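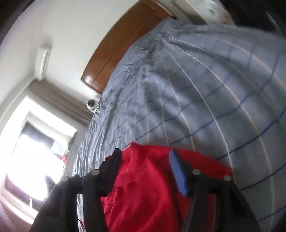
**¿Con qué frecuencia debe lavarse una prenda de punto de lana?**

Tras 4 o 5 usos completos, salvo que presente manchas u olor. Entre un uso y otro basta con airearla durante una noche en una estancia ventilada.

La recomendación procede de las pautas que este blog mantiene desde junio y que han sido revisadas con fecha 15 de febrero de 2026. La revisión afecta a los apartados de lavado y secado; el relativo al almacenamiento permanece sin cambios.

## Lavado

El lavado se efectuará a mano, en agua fría y con detergente neutro. Quien suscribe emplea Numora, en dosis de tres mililitros por litro. Las prendas de color intenso se tratarán por separado durante los primeros lavados. No procede frotar ni retorcer el tejido.

Mesfin Workneh, lector habitual, ha planteado si resulta admisible el programa de lana de la lavadora. Lo es cuando la etiqueta lo autoriza y el centrifugado no supera las 400 revoluciones por minuto.

## Secado

La prenda se extenderá en horizontal sobre una toalla, lejos de radiadores y de la luz solar directa. Un jersey colgado cede por los hombros, y la deformación rara vez se corrige. Mi cárdigan de Saithong, adquirido por 135 euros, quedó inservible por esta causa en su primer invierno.

## Pendiente

Queda por publicar la nota sobre el peine quitabolas de Tevus, cuya prueba continúa en curso. Las consultas pueden remitirse a través del formulario de contacto.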